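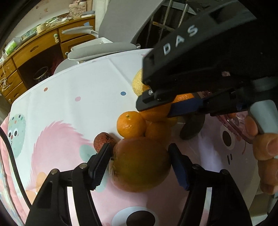
A pair of hand-held grippers at work on citrus. Fruit not included.

Troltton Fruit Handling Kit
For packing rooms, farm shops and anyone who has ever been asked to "just quickly" sort a pallet of oranges

Most of our customers arrive with the same question, which is whether the robot will take everybody's job. Having watched a robot try to pick up a ripe mandarin, we can offer some comfort. It needs a great deal of teaching, and the people best placed to teach it are the ones already standing at your bench.

The Troltton kit is how they do it. Your packers pick up fruit with a pair of hand-held grippers, the grippers record how it was done, and the recordings go towards training the arm that will later stand next to them. No programming. If you can work a pair of barbecue tongs you are most of the way there, and you will be better behaved than most people with barbecue tongs.

What changes on the shop floor

We put the first full kit into the packing room at Lusstead, where 21 people sort and box mixed fruit. They gave us 3,000 recorded picks over the trial. They also gave us their opinions, at greater length.

The arm now does the dull stretch in the middle of the shift, moving sound oranges from tray to box. The packers do the checking, the awkward fruit, the gift boxes and anything with a leaf still on it. Two of them have moved over to running the arm full time and were given a pay rise for it, which we recommend to other customers and which not all other customers have enjoyed hearing.

Nobody has stopped lifting altogether. The crates still have to come in from the yard, and the yard has a step.

The management had hoped the arm would be faster than the packers. It isn't. It does keep the same pace all day, and it has never asked who finished the milk.

What's in the kit
Two hand-held teaching grippers, left and right
Bench controller and cables
Agbayani recording software, one site licence
Spare finger pads
Printed guide, 126 pages, of which you will need the first nine

Getting your staff ready

Allow a morning. People grip far too hard for the first half hour, then far too gently, then stop thinking about it, and that last stage is the one worth recording. Practise on fruit you were going to juice anyway.

Please tell your packers what the recordings are for before you hand out the grippers. We've seen it done the other way round and it made for a long afternoon. The recordings can be used to train an arm. They should not be used to work out who is slowest, and our licence says so on page two.

Questions we get

Does it work on soft fruit?
Citrus, yes. Plums, with patience. Raspberries, no, and please stop sending us the photographs.

Do we have to buy the arm as well?
No. Recordings export to the Flesov arm and to most others. Some sites hire an arm for the busy months and send it back in May.

Can one person use both grippers?
Yes, one in each hand. Two people can also share a pair and work the same bench, if they get on.

Hire: 700 pounds a month, delivery and one training morning included. Tea is your responsibility.

Page last updated 30/01/2022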